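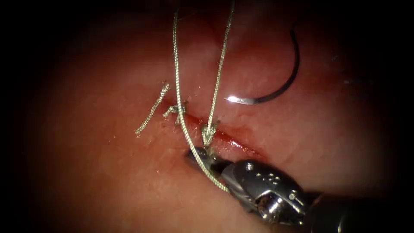
PROCEDURE ROOM WALK-THROUGH, CHECKLIST WITH COMMENTS
Clanurdale site, Skaddale wing, ground floor
Month: December
Started 6:40 am, before first list

Key: OK / FIX / N/A. Comments short please. Anything marked FIX goes on the board by the supply door same day.

1. Doors, floor, walk paths

1.1 Main door closes fully by itself. FIX. Stops a hand short of the latch. Closer arm needs adjusting, was the same last month.
1.2 Floor dry, no lifted seams. OK. Seam by the scrub sink re-glued, holding.
1.3 Path to exit clear, full width. FIX. Two linen carts parked there again. Moved them. They'll be back by lunch.
1.4 Exit sign lit. OK
1.5 Door wedge removed. OK, in trash.

2. Power and lights

2.1 Overhead lights, all settings. OK
2.2 Emergency light, button test. OK, stayed on for the full test.
2.3 Cords off the floor or under covers. FIX. Suction cord runs across the foot end. Cover is in the cupboard, not being used.
2.4 Outlets, no cracks or scorch marks. OK. Left wall plate is loose, tightened one screw, other is stripped.
2.5 Test stickers in date. Mostly. Warmer has no sticker at all. Asset 638. Pulled it until somebody finds the paperwork.

3. Sharps and suture supplies

3.1 Sharps box below fill line. OK, swapped the one near the head end anyway.
3.2 Sharps box fixed to wall or stand. FIX. One sitting loose on the counter.
3.3 Needle counter pads stocked. OK
3.4 Suture drawer in date order, oldest in front. FIX. Whoever restocked put new boxes in front. Re-sorted, nothing expired.
3.5 Suture packs intact. One crushed, thrown out.
3.6 Scalpel blades in closed bin. OK

4. Air and temperature

4.1 Room pressure gauge in green band. OK
4.2 Vents clean. FIX. Return grille dusty. Cleaning says it isn't on their list, facilities says it isnt on theirs. Needs to be on somebody's.
4.3 Temp log filled in. Gaps again, all on nights.
4.4 Humidity. Read it at 7:05, in range.

5. Gas and suction

5.1 Oxygen wall outlets, no hiss. OK
5.2 Backup cylinder full, chained. Full yes, chain no. FIX. Chained it before leaving but the hook is bent and wants replacing.
5.3 Suction canister liners in place. OK
5.4 Shutoff valve label readable. Faded. New label ordered under 1,912.

6. Fire

6.1 Extinguisher pin and seal. OK
6.2 Extinguisher not blocked. OK now (see linen carts).
6.3 Prep solution bottles back in the metal cabinet. FIX. One open on the counter next to the lamp. Please don't, these are flammable.
6.4 Drapes stored away from heat. OK
6.5 Staff on shift can point to the pull station. Asked a few. All good except one new starter, showed them.

7. Cleaning and waste

7.1 Red bag bins, lid and foot pedal work. Pedal sticks on the Emon bin. Third time on this form. Replace it, stop oiling it.
7.2 Spill kit sealed. FIX. Seal broken, absorbent missing. Reorder code 852.
7.3 Hand gel dispensers. Scrub sink one empty, refilled.
7.4 Eye wash, run till clear. OK, took a while to clear. Run it weekly like the card says.
7.5 Table pad, no tears. Small split at the corner seam, taped. Tape is not a repair, FIX.

8. Paperwork

8.1 Last month's FIX items closed. No. Door closer, bin pedal and grille all carried over.
8.2 Emergency numbers posted. OK but old Sepúlveda extension is still listed for after-hours. Crossed out by hand, needs a reprint.
8.3 Chemical sheets in binder. OK. Binder was under a box of gloves, put back on teh hook.

Overall: room can be used. Cord cover and cylinder hook before the afternoon list, rest by end of the week. Recheck door and spill kit at 2 pm.

Finished 7:50 am. Copy in the binder, copy to facilities.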